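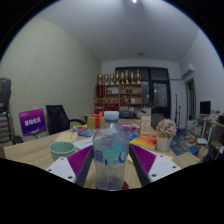

Clear bottle with a pale blue screw cap.

Vulden Solid Shampoo Bar, Zonari Scent
Item 869

The Vulden Solid Shampoo Bar is a firm, pressed cleansing bar for normal to oily hair. It is made by Nomness at the company's Bansal workshop and sold singly or in a box of two. The bar is intended for regular use by adults and may be used on color-treated hair, subject to the patch test described on this page.

Each bar is pressed from a mild coconut-derived cleanser, oat flour, cocoa butter, kaolin clay and glycerin. The cleanser is not a true soap. Customers who have used soap-based bars in areas with hard water will find that the Vulden bar rinses without the dull film such bars often leave, and a vinegar rinse is not needed afterward. Cocoa butter is kept to a low level in this version so that fine hair is not weighed down. Customers with dry, coarse or tightly curled hair are directed to the Vulden Rich bar, which has its own page.

Scent

Zonari is the house blend used across several Nomness products. It opens with bergamot and a little black pepper and settles into cedar and dry hay. The scent is light on the hair once dry and does not usually last into a second day. An unscented bar pressed from the same base is available under a separate item number. Customers who are sensitive to citrus oils should choose the unscented version.

Directions for use

Wet the hair fully. Pass the bar over the scalp in short strokes, from the front hairline to the nape, then set it aside and work the lather in with the fingertips. Long hair does not need to be rubbed with the bar; the lather carried down in rinsing is enough for the lengths. Rinse well. Most customers with short hair will not require a second wash.

First-time users sometimes apply too much. Five or six strokes are usually sufficient for shoulder-length hair. If the hair feels coated after drying, reduce the number of strokes at the next wash and rinse for longer.

Keep the bar out of the eyes. If contact occurs, rinse with plenty of clean water. Stop use if redness or itching develops.

Patch test

Before first use, rub a small amount of lather on the inside of the elbow, leave it for a few minutes and rinse. Wait until the following day before washing the hair with the product. This test should be repeated by any customer changing from the unscented bar to the Zonari bar.

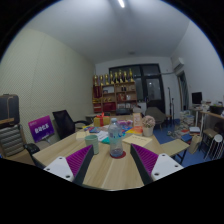
Bottle and pale green cup on a wood-grain table.

Storage and shelf life

The bar must be allowed to dry between washes. A slatted dish placed away from the shower stream is recommended. A bar left standing in water will soften and will be used up much sooner than expected. For travel, dry the bar overnight before placing it in a tin, and leave the lid off on arrival.

Unopened bars keep for two years in a cool cupboard. Once opened, a bar should be used within nine months. Small pale specks on the surface are cocoa butter and do not affect performance. They tend to appear on bars that have been through a warm delivery van in August and disappear with the first use.

Packaging

Bars are wrapped in uncoated paper and packed in a folded card sleeve. The batch code is stamped on the short end of the sleeve. Please keep the sleeve until the bar is finished, as the code will be requested if a question arises about the product.

Orders and returns

Orders are packed at Bansal and leave the workshop within two working days. Sealed bars may be returned within seven days of delivery for a full refund, less postage. Opened bars cannot be resold and are not eligible for return, except where the bar is cracked or otherwise faulty. In that case Nomness will send a replacement on receipt of the batch code and a short note of the fault.

Salons and guest houses may apply for trade terms through the Nomness office. Trade bars are supplied without the card sleeve.

Comments

cedarhill_b
Second box of these. Lather is good even with our well water, and the scent is less sweet than I expected from the bergamot. My only complaint is that the end piece gets thin and slips down the drain.

Marlow St. reader
Is the unscented one the same size? I can't find the weight on either page.

Nomness Customer Service
Both bars are pressed in the same mold and are equal in weight. Thank you for the note about the listing.

tallgrass
Pressing the thin end onto a fresh wet bar works fine, it sticks by the next morning.

finehair_p
Took me three washes to stop using too much. Better now. Wish it came in a smaller trial size.

Related items

Vulden Solid Shampoo Bar, Unscented
Vulden Rich Shampoo Bar for Dry Hair
Nomness Conditioner Bar, Zonari Scent
Nomness Slatted Dish
Zonari Hand Wash Refill
Travel Tin, Round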